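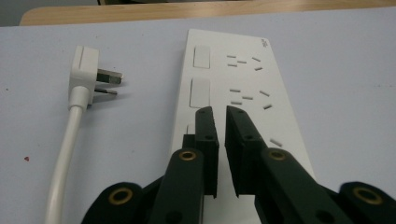
Regleta blanca con interruptores, sobre la mesa.

Asunto: Re: [consumo-hogar] Lectura del contador y gasto por la noche
Fecha: 17 de febrero de 2021

Buenas tardes a todos los miembros de la lista:

Primero pido disculpas por mi español. Vivo aquí desde hace bastantes años, pero escribo despacio y con el diccionario abierto, así que si alguna frase queda rara, les ruego que me pregunten y la escribo de otra manera.

Quiero responder al mensaje que llegó ayer. Lo copio en parte para quienes borran el correo antiguo:

> Hola, lista. Soy nueva en el grupo y vivo en un piso de alquiler
> en la zona de Galang. En enero la factura me subió mucho y
> no lo entiendo, porque no he comprado ningún aparato. Por la
> noche lo apago todo y, sin embargo, el contador sigue sumando.
> En la web de la comercializadora veo un consumo de madrugada
> que nunca baja de una cifra fija.
>
> Mis preguntas son dos. ¿Es normal que haya consumo cuando
> todo está apagado? ¿Y sirve de algo comprar regletas con
> interruptor, o es solo una manera de vender regletas? Mi vecino
> dice que no se nota nada en el recibo.
>
> Gracias y perdón si esto ya se ha preguntado antes.

Sí se ha preguntado antes, pero no importa, porque las respuestas antiguas se quedaron en el archivo viejo de la lista y ese archivo ya no se puede consultar bien.

A la primera pregunta: sí, es normal. El frigorífico trabaja de noche, el router también, y si usted tiene termo eléctrico, este se enciende cuando el agua baja de temperatura aunque nadie la use. A eso se suma lo que llamamos consumo en espera, es decir, aparatos que parecen apagados pero siguen alimentados: la televisión, el equipo de música, el microondas con reloj, la impresora. Lo que usted ve como cifra fija es la suma de todas estas cosas. En mi casa lo llamamos «el suelo», porque el consumo nunca baja de ahí.

Yo medí mi suelo durante el mes de enero. Tengo un medidor de enchufe de la marca Grarix, un modelo sencillo, sin aplicación ni conexión. Se pone entre la pared y el aparato y muestra los vatios. Para los valores muy pequeños no me parece exacto, pero para comparar un aparato con otro es suficiente. El frigorífico lo dejé varios días seguidos, porque arranca y se para, y una lectura corta engaña mucho.

El resultado fue que, de noche y con el frigorífico parado, mi casa gastaba 29 vatios. Puede parecer poca cosa. Pero si se multiplica por todas las horas del año salen 254 kilovatios hora, y esto ya se ve en el recibo. De los 29 vatios, 13 eran del rincón del ordenador: la pantalla, los altavoces, la impresora y un disco externo que yo creía desconectado. El resto era el router, que no quiero apagar, el aparato de la televisión y cosas menores.

Ahora la segunda pregunta. La regleta por sí misma no ahorra nada. Lo que ahorra es cortar la corriente, y con la regleta es cómodo cortarla. Si usted tiene buena memoria y le gusta agacharse, puede desenchufar cada aparato y el efecto es igual. A mí no me gusta agacharme.

Hay dos clases principales. Unas tienen un solo interruptor general y otras tienen varios, cada uno para su toma. Las primeras son más baratas y para la televisión con sus accesorios van bien. Las segundas las prefiero para el ordenador, porque puedo dejar encendida una cosa y cortar las demás. Recomiendo solamente mirar tres puntos antes de comprar: la potencia máxima que viene escrita en la regleta o en su hoja, que el cable tenga la longitud necesaria sin tener que añadir otro, y que los interruptores se noten bien con el dedo, sobre todo si va a quedar detrás de un mueble.

Y una advertencia, que quizás ya conoce, pero prefiero repetirla. No conecte una regleta en otra regleta. No conecte en ella la estufa, ni el termo, ni la lavadora. En el edificio Wellham, donde yo vivía antes, un vecino conectó un calefactor de 2.000 vatios en una regleta donde ya estaban la plancha y el hervidor — no hubo fuego, pero el plástico se deformó y el olor se quedó en la escalera varios días. La calefacción eléctrica debe ir directamente a la pared.

Sobre lo que dice su vecino: depende de la casa. Si él tiene pocos aparatos y todos nuevos, puede tener razón, porque los modelos recientes suelen gastar menos en espera. El que tiene un equipo de música viejo como el mío nota más diferencia. Por eso aconsejo medir antes de comprar. Si no quiere gastar dinero en un medidor, puede hacerlo con el contador de la entrada: apague todo lo que pueda, apunte la lectura, espere unas horas y apunte otra vez. Es un método lento, pero no cuesta nada.

Queda el termo. No lo he tratado aquí porque en mi piso el agua caliente es de gas, y no quiero hablar de lo que no he probado. Sé que varios miembros de la lista le pusieron un programador horario y les agradecería que contasen cómo les fue. En particular me interesa saber si el agua aguanta caliente hasta la noche.

Para terminar con una cosa práctica: tengo una hoja de cálculo donde se escribe el nombre del aparato, los vatios y las horas, y la hoja calcula el gasto del año. La hice para mí y está en un formato antiguo, pero se abre sin problema en Cluseck, que es el programa que uso. Tiene espacio para 400 líneas, más de lo que necesita una casa. No la adjunto porque la lista rechaza los archivos grandes. Quien la quiera, que me escriba en privado y se la mando. El precio del kilovatio hora hay que cambiarlo en la primera casilla, el que está puesto es el de mi contrato.

Si usted hace la medida de noche, escriba por favor el resultado en este mismo hilo, con el asunto sin cambiar, para que quede todo junto.

Un saludo cordial desde el otro lado de la ciudad.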